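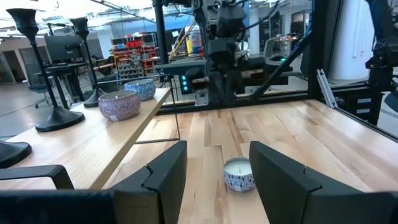
Four evenings on a bug in the timestamp code, and I'd like those evenings back.

Some background for the people who only read this blog for the bread posts. I maintain the piece of software that sits between what the wrist camera sees and what the arm decides to do about it. We call it Hengate, after a village I have never been to. It takes in camera images and joint readings, lines them up in time, and hands tidy pairs to the planner. Lining things up in time sounds like a job for an afternoon. I have been doing it since March of last year.

The complaint came in as "the gripper is drifting left." It is a lovely complaint because it could mean anything. It could be the calibration or the planner, or a loose screw. I checked the screws first, partly because that is the right thing to do and partly because I wanted it to be a screw.

The job itself is dull in the good way. The arm goes over a butcher-block tabletop to a small candle in a white container with a dark blue leaf pattern, gets a finger on either side, and picks it up. The wax is white and the container is mostly white, so the detector leans hard on that blue pattern. There are bigger patterned bowls and black candlesticks up on a wooden shelf to the left, and the planner has to treat them as things not to hit. Black candlesticks are a special kind of rude. The stems are thin, so the depth estimate sees them about as well as I see the bottom line at the eye doctor, and for a while our collision map had the cups floating in the air with nothing underneath. Haslam, our map builder, now stretches any floating blob down to the nearest flat surface. It's a hack. It has a comment above it saying it's a hack, and the comment is older than some of our hires.

Back to the drift. I pulled 31 runs out of the logs and plotted where the planner thought the candle was against where the fingers ended up closing. If calibration were bad, the error should look much the same at any speed. It grew when the arm moved faster. When the arm crept along like it was sneaking out of a house, the error went away almost completely.

So, time. It's always time. I have a sticky note that says so and I looked at it and went to check the lens model anyway.

What was going on: each image gets a stamp when it lands in our buffer, and we subtract a fixed amount for the trip over the cable. Joint readings get stamped at the controller. Somebody had measured that fixed amount and typed it into a config file as 8 milliseconds. That somebody was me. It was a good number on the day. Then we swapped the image compression for a slower one that keeps more color, and the true delay went up, and the config file went on saying 8 with total confidence. Every image was being matched with an arm pose from slightly later than it should have been. At a crawl you'd never know. At full speed the camera thinks it's somewhere it hasn't been for a while, and it puts the candle in the wrong place.

The fix has two parts. The new version of Hengate estimates the delay at startup by wiggling the wrist and comparing the motion in the image with the motion in the joints. It slides one signal along the other until they match and takes the best offset. I gave it a 2000 millisecond window to search in, which is silly, but I've been hurt before. The second part is that it now refuses to start if the estimate disagrees with the config by more than a little. It prints a message. The first draft of the message was ruder.

I also wrote a replay test, which I should have done at the beginning. Braler is our log player, and it can feed an old run back through the whole stack with the delay shifted on purpose. One of the runs has 2612 images in it and takes long enough to replay that I can make a sandwich. Shift the stamps a little, and the candle slides sideways across the wood grain in the viewer each time the arm turns around, then slides back. It's oddly soothing. I would have spotted it in ten minutes if I had ever turned on the overlay, which is off by default, a choice also made by me.

Still open: the light. The right side of the tabletop picks up a whitish glare, and the detector gets jumpy over there. I tried masking the bright parts and it started masking the wax. Ernness, which handles our exposure settings, has an option called "adaptive" and no documentation for it beyond the word "adaptive." I'll turn it on tomorrow and report back, or else I'll post about rye.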